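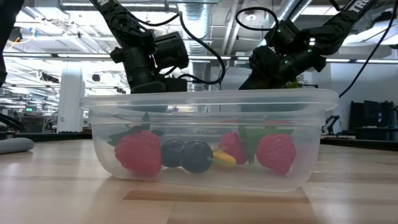

One of the packers told us at the April talk that she didn't mind the arms at all, she minded standing behind them with nothing to do but wait for a beep, and would somebody please put that on the checklist. So we have, under section 3, and I'm grateful to her for it.

# Two-arm packing bench: walk-round and comments

Site: Garnitora, packing practice room
Date: 8/27/18
Bench no. 2767
Arms supplied and serviced by Fultus

**1. Before switching on**

- [ ] Table top clear apart from the tub and the toy fruit
- [x] Tub sitting flat, not rocking
- [x] Cables hanging free of both wrists
- [ ] Stop button within reach of a seated person

*Comment:* You can reach the button perfectly well standing up, but two of our people now do this job from a stool, which was rather the point of bringing in the arms, and from the stool it's a proper stretch. Please move it down to the table edge before next week's shifts.

**2. Arms moving**

- [x] Both arms stop when the button is pressed
- [x] Slow speed selected for fruit work
- [x] Grippers checked for worn pads
- [ ] Floor tape visible all the way round

*Comment:* The tape has gone by the sink, where everybody cuts the corner (me included, I'm sorry to say). The toy strawberries and blueberries are fine to carry on with, and I'd like us to stay with them until the Canpolat trays arrive. Real fruit can wait.

**3. The people at the bench**

- [x] Minder has had the half-day training
- [x] Minder swaps over after 40 minutes
- [ ] Minder has other work to hand
- [ ] Handover book filled in

*Comment:* Wrists and shoulders are much happier, I hear that from all sides, and it's lovely to hear. But the job has turned from packing into watching, and watching is tiring in its own way, and lonelier too, as the old bench had people chatting across it. Could the labelling come over to this side of the room? The book was blank for the late shift again. A line will do, even "all quiet".

**4. To put right**

- Stop button: Fultus, before the bench is used from the stool
- Floor tape: us, a new roll is in the Dradent cupboard
- Labelling table: ask the shift, then move it if they're keen

Bench passed for standing use only. I'll come round again once the button has been moved.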